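Can a machine do my chores yet? FAQ

Odari home help pages, updated 15 Nov 2018

We get the same emails over and over so this page is the short version. Prices change, check with the seller.

Can I buy a robot that does laundry?
Washing, yes, you own one already. Drying, same. The part between the dryer and the drawer, no. Not at any price a normal house would pay.

But I saw a folding machine at a show?
Probably. We saw the Brincombe cabinet in April. You clip each shirt on by hand, it pulls it in, folds, drops it in a tray. Shirts and straight pants only. No socks, no sheets, nothing for small kids. Clipping took us nearly as long as folding. List price was 3000 dollars when we asked, and it's the size of a fridge.

Why is cloth so hard? Car plants have had robots for ages.
A car door is the same shape every time. A shirt is never the same shape twice. Black on black is worse, the software can't tell where one thing stops and the next one starts. And then straps, sleeves, stuff hanging off the bed. Clothes in a real bedroom look like this:
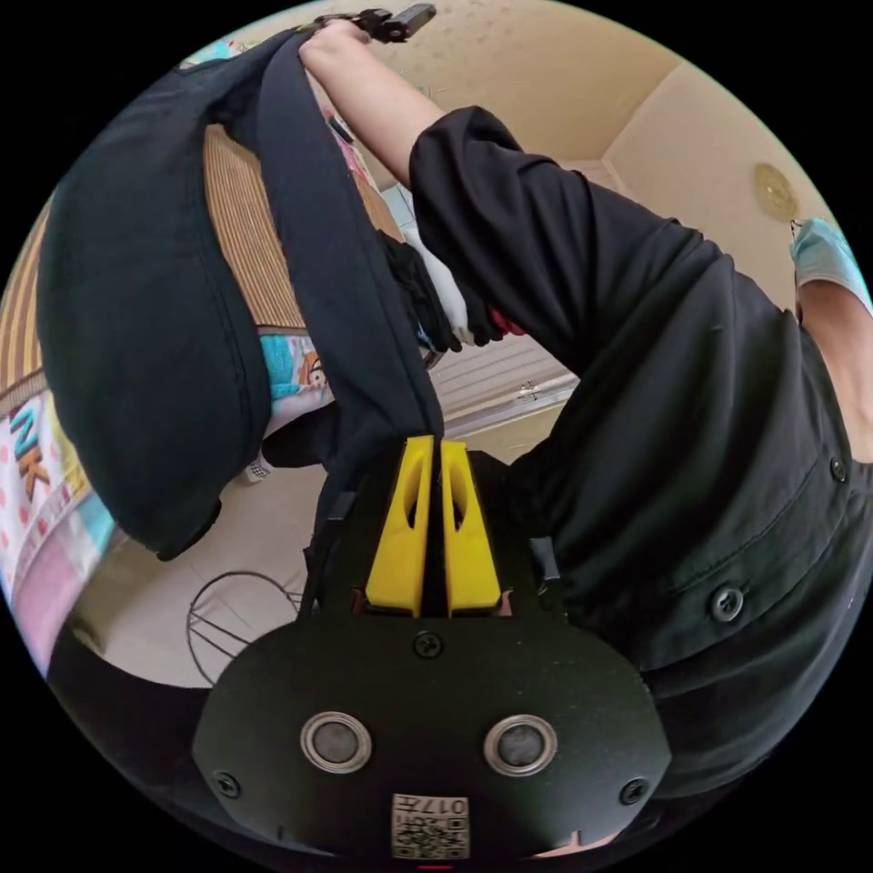
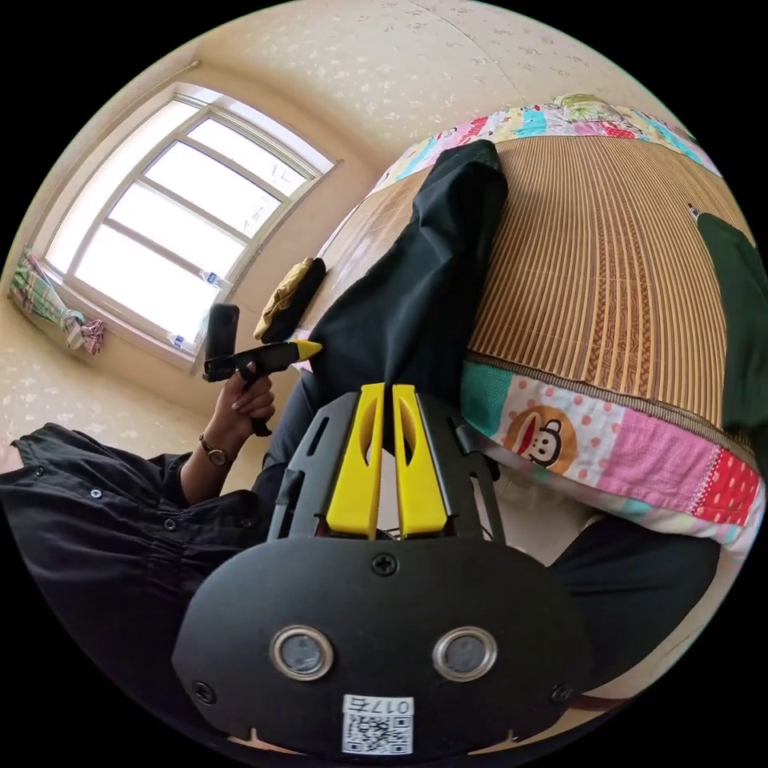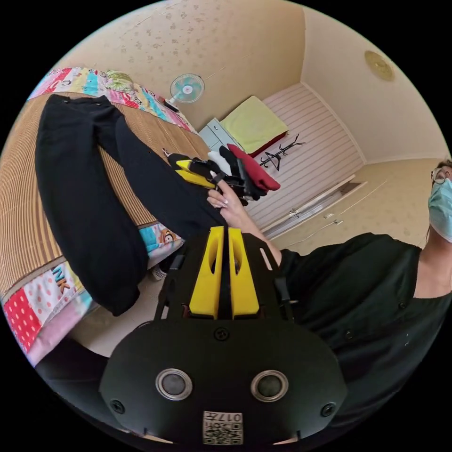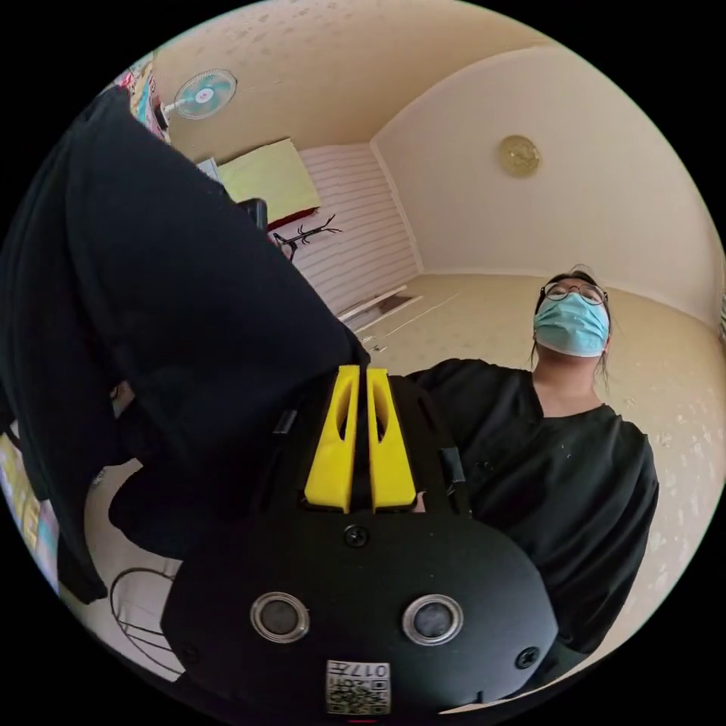
So what would it need to be able to do?
Find an edge. Pick up one layer and not three. Know a sleeve from a leg. Notice when it has dropped something. Then do all that on a soft surface that moves when you press it. People do it while talking on the phone. Research arms can manage one or two of those steps on a clean table with one towel, slowly, and somebody resets the towel in between.

How slow?
Depends on who is timing. The Grabowska trial, a small laundry shop, ran an arm on plain hand towels for a day. 100 towels in, 8 came out wrong, mostly folded with a corner tucked under. Fine for a gym. It also took the whole day, one worker would of been done before lunch.

What about vacuums and mops?
Good. Buy one if your floors are mostly clear. They still eat cords and get stuck on rug fringe. You pick up first, then it vacuums. Same with the window ones, okay on big flat glass, useless on small panes.

Dishes?
The dishwasher is the robot. Loading it is still you. Nothing for sale loads or unloads, don't beleive the videos, most are sped up and a few have a person with a remote just out of view.

Is it any better on a shop floor?
Some. Shops can change the room to suit the machine, you can't really do that with a bedroom. Stistinside has a line that moves 1172 boxes a shift with no hands on it. Boxes though. All one size, label up. Their returns bench, where the clothes come back in bags all twisted up, is still people at tables and they told us no plans to change that.

Should I wait before buying anything?
For a vacuum no, prices are decent now. For laundry folding, don't wait, don't put down a deposit either. We have had three readers lose deposits on folding machines that never shipped. We can't help get those back, sorry. Try your card company first.

When will it happen?
Don't know. Towels in big laundries first, would be our guess, then hotel sheets. Mixed clothes at home last.

Do you test stuff readers send in?
Small things only, and ask before you mail it. Return postage is on you. No washers please.

Can I reprint this?
Yes with a link back. Please use the current version, the old one had the Brincombe price wrong.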